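Der Haufen auf dem Bett — Sprechzettel
Vortragsabend bei Lamonora, 12/14/21, Bořivoj Ďurica 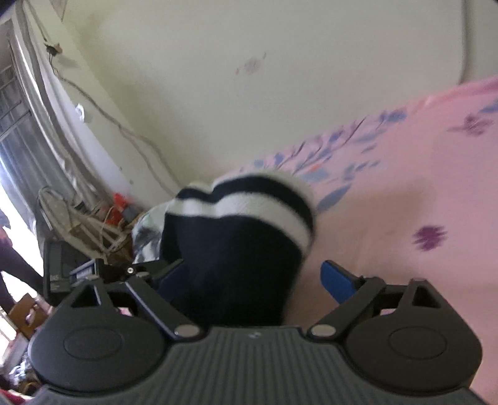 Guten Abend. Kurz warten, bis hinten alle sitzen. Dann gleich die Frage, wer heute früh sein Bett gemacht hat. Hände hoch. Nicht kommentieren, nur gucken.

Einstieg: Mein Thema ist die Wäsche zwischen Korb und Schrank. Gewaschen ist sie, getrocknet auch, und dann liegt sie auf dem Bett, weil das Bett die größte waagerechte Fläche der Wohnung ist. Abends wandert sie auf den Stuhl, morgens zurück. Manche meiner Pullover haben auf diese Weise mehr Strecke gemacht als ich im Urlaub. (Falls gelacht wird: Pause. Falls nicht: weiter, schneller.)

Zahlen. Ich habe im August Buch geführt, meine Frau hielt das für eine Krankheit. 394 Teile sind in dem Monat durch unsere Hände gegangen, Socken einzeln gezählt. Davon kamen etwa 800 Handgriffe nur aufs Umschichten — also hochnehmen, anschauen, seufzen, woanders hinlegen. Nicht aufs Zusammenlegen. Das Zusammenlegen war der kleinere Posten.

Methode Druretti kurz vorstellen (Kärtchen hochhalten). Alles hochkant, alles rollen, jedes Teil bekommt seinen Platz. Klingt gut, hält bei uns drei Tage. Am vierten liegt wieder der dunkle Strickkram quer, mit dem man nicht viel machen kann: Er rollt sich auf, er rutscht, er fusselt auf das rosa Laken.

Überleitung dunkle Sachen. Schwarz und Marine nicht bei Lampenlicht sortieren. Ich bin einmal mit zwei verschiedenen Socken zu einem Notartermin gegangen, der Notar hat es vor mir gemerkt. Streifen helfen. Wer Gestreiftes kauft, findet die Oberseite schneller.

Dann das Bettzeug. Geblümte Laken verzeihen viel, weiße gar nichts. Spannbettlaken falten: NICHT vorführen, ist letztes Mal bei Ibrahim schiefgegangen, ich stand eine Weile darunter. Nur erzählen, dass es geht, und auf den Handzettel verweisen.

Fensterbrett. Wer am Bett ein Fenster hat, hat ein zweites Lager. Dort landet, was aus Hosentaschen kommt. Vorschlag: eine Schale, eine einzige, und wenn sie voll ist, wird sie geleert. Ja, ich weiß. Bei mir stehen inzwischen vier.

Was ich empfehle, langsam vorlesen:
Erst die großen Teile, dann sieht der Haufen kleiner aus.
Strick liegend, nie auf den Bügel.
Vor dem Abendessen fertig sein, danach wird es nichts mehr.
Den Stuhl aus dem Zimmer tragen.

Beim Stuhl kommt erfahrungsgemäß Protest. Zulassen, aber höchstens ein paar Minuten, sonst erzählt Reihe eins wieder von der Truhe.

Hinweis auf den Kurs bei Kasach, Listen liegen an der Tür, Kugelschreiber bitte dalassen. Handzettel reichen vermutlich nicht, notfalls zu zweit teilen.

Wasser trinken. Fragen.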